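Section 4. Setting up a two-arm sorting task

This section covers the first job most people run on the Sodeo two-arm kit: picking up a cable and putting it in a bin. It assumes that both arms are bolted down, the grippers are fitted, and the controller has passed the power-on check in Section 3. If the status light on the controller is still amber, go back and finish that check first.

You will need:

The Sodeo kit with both arms connected
The laptop that came with the kit, or your own with Henare installed
One open plastic bin with a lip the grippers can clear
Network cables or similar light cables to sort
A soft cloth

4.1 Clear and check the work area

1. Press the stop button on the controller and wait until both arms hold still.

2. Wipe the tabletop with a dry cloth. Do not use spray cleaner near the wrist connectors.

3. Walk around the table and look at every cable that runs from the arms. Each one needs enough slack for the wrist to turn fully in both directions. A cable that pulls tight will stop the arm with fault 364.

4. Check that the wrist plugs are pushed all the way in. They click when seated.

5. Try the two screws at the top of each white bracket with your fingers. If either one turns, tighten it with the small key from the accessory bag. Do not use a power driver.

CAUTION: Keep hands, hair and loose sleeves out of the work area whenever the controller light is green. The arms can start without a sound.

4.2 Place the bin and the parts

1. Put the bin near the middle of the table, with its longer sides running from front to back. Either arm should be able to reach it without crossing the other.

2. Lay the first cable on the side of the arm that will pick it up. Leave its plug on bare tabletop, clear of the bin.

3. Leave other objects on the table only if you want them there during the job. Henare maps them as obstacles at start-up and plans around them. Anything you move later has to be mapped again (see 4.5).

Note: A seam in the tabletop is fine. The bin may sit across it as long as it doesn't rock.

Note: Clear containers map poorly. If the arms travel near one, draw a keep-out zone around it in Henare, under Table > Zones.

4.3 Set the grippers

1. In Henare, open Arms and choose Left. Press Open. The fingers should move apart evenly and stop without a knock.

2. Do the same for Right.

3. Set the grip force to 30 for both arms. This is the value we use for network cable. Stiffer cable may need more, but go up in small steps and look at the jacket after each pick.

4. Press Save to Job. 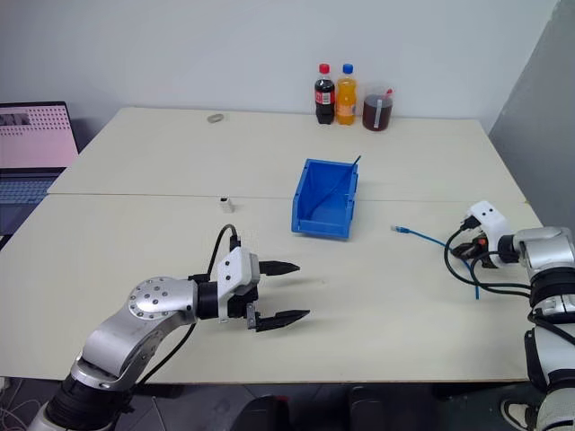 If you change the finger tips at any point, repeat all of 4.3. The saved open and closed positions belong to the tips that were fitted when you saved them — a different pair will close too early or too late.

4.4 Run the job slowly

1. Stand where you can reach the stop button.

2. In Henare, open Jobs and choose Cable to Bin.

3. Set the speed to Slow. The speed setting goes back to Normal when the laptop restarts, so check it each time.

4. Press Start. The picking arm moves above the cable, pauses, and goes down.

5. Watch the first pick closely. The fingers should close behind the plug, on the cable itself. If they close on the clip of the plug, press Stop and move the pick point back with the arrow keys.

6. Let the arm carry the cable to the bin and release it. One end of a stiff cable may stay up over the rim. The job still counts this as placed.

7. Run the job 3 times in a row without a fault before you change the speed to Normal.

CAUTION: Do not reach in to straighten a cable while the job is paused. Pause holds the arms under power. Press Stop first.

4.5 If the job stops

Fault 364: a wrist cable is pulling tight. Press Stop, free the cable, and press Home.

Fault 571: the map no longer matches the table. Something was moved, added or taken away. Open Table, press Map Again, and keep clear until the arms return to rest.

The gripper closes but the cable stays on the table: lower the pick height one step. If that doesn't help, check the finger tips for dirt.

The arms stop close together and wait: both were sent to the bin at once. Open Jobs > Turns and set one arm to go first.

Any fault that comes back after two tries should go to Clurnberg support. Send the job log with your message. You'll find it in Henare under Help > Save Log. Ewan Sheehan and Samira Karaki handle questions on this kit, and the support page lists their hours.

4.6 Shutting down

1. Press Home and wait for both arms to park.

2. Close Henare before you switch off the controller. Switching off first can lose changes made since the last save.

3. Switch off the controller at the back. Leave the wrist cables plugged in — repeated unplugging wears the connectors.

Go on to Section 5 to record your own pick points.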